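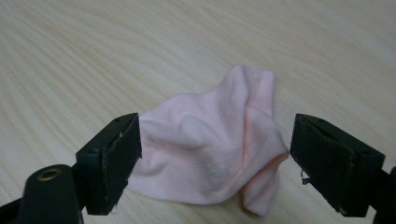 Carrier Landing Training and the Move from the Straight to the Angled Deck

Student Project Report
Department of History, Clevby College

1. Purpose of the project

The purpose of this project was to examine how naval pilots were trained to land on aircraft carriers during the years in which the straight flight deck was replaced by the angled deck. Most of the general works consulted by the group treat the change as an engineering matter. The group chose to study its effect on the training of pilots and of the landing signal officers who guided them.

The project was carried out by a group of 6 students between September and March. Work was divided by source type, and all members took part in the final reading.

2. Background

On a straight-deck carrier, a landing aircraft that failed to catch an arresting wire could not safely take off again. Aircraft already recovered were often parked forward, and a barrier was raised across the deck to protect them. The pilot flew a low approach, watched the landing signal officer, and cut power on his signal. Once the cut had been given, the pilot was committed to the landing.

The arrival of jet aircraft made this method harder to use. Jets approached at higher speeds and their early engines were slow to respond to the throttle. The angled deck, developed in Britain in the early 1950s and soon adopted by the United States Navy, directed the landing area away from the parked aircraft. A pilot who missed the wires could add power and go around for another attempt. The mirror landing aid, also of British origin, gave the pilot a steady visual reference for the glide path.

3. Sources and method

The group used the Skindar Collection, a private set of training notes, squadron newsletters and letters deposited with the college library. The collection holds 146 items, of which 14 deal directly with deck landing practice. Each of these was read by 2 students working separately, and their notes were then compared. Where the notes differed, the item was read again by the full group.

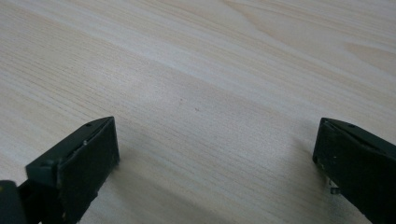
Figure 1. Tabletop, reading room.

Published manuals were used to check the meaning of technical terms. Undated items were placed in sequence by the aircraft types they mention. This method is not exact, as several types remained in service for many years.

4. Findings

The earlier notes give most of their attention to the signals of the landing signal officer. Students were expected to know each signal without hesitation and to answer it at once. Practice took place on runways ashore, where the outline of a deck had been painted, before any landing was attempted at sea.

The later notes give more space to air speed, line-up and the use of the mirror. The instruction to cut power is replaced by an instruction to apply full power on touchdown, so that the aircraft could fly off again if no wire was caught. Several writers state that this was the hardest habit for experienced pilots to change. The landing signal officer remains present throughout, although his duties shift toward monitoring the approach and ordering a wave-off when needed.

The letters are less orderly than the notes. One writer, who signs only as Silletine, complains at length about night practice and the quality of the coffee ashore.
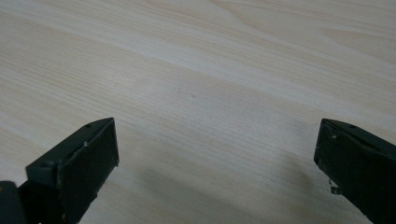 Abla Shboul remarked, on reading the draft, that the report made the change sound quicker than it was, and that pilots trained on one kind of deck were for some time sent to ships with the other. The group accepts this point. Section 4 should be read as describing two methods that overlapped in use.

5. Limits of the study

The collection reflects the interests of the person who assembled it and contains very little from enlisted deck crews. The group was also unable to consult the papers held by the Giáp family before the project deadline. A list of the items read is attached as Appendix A.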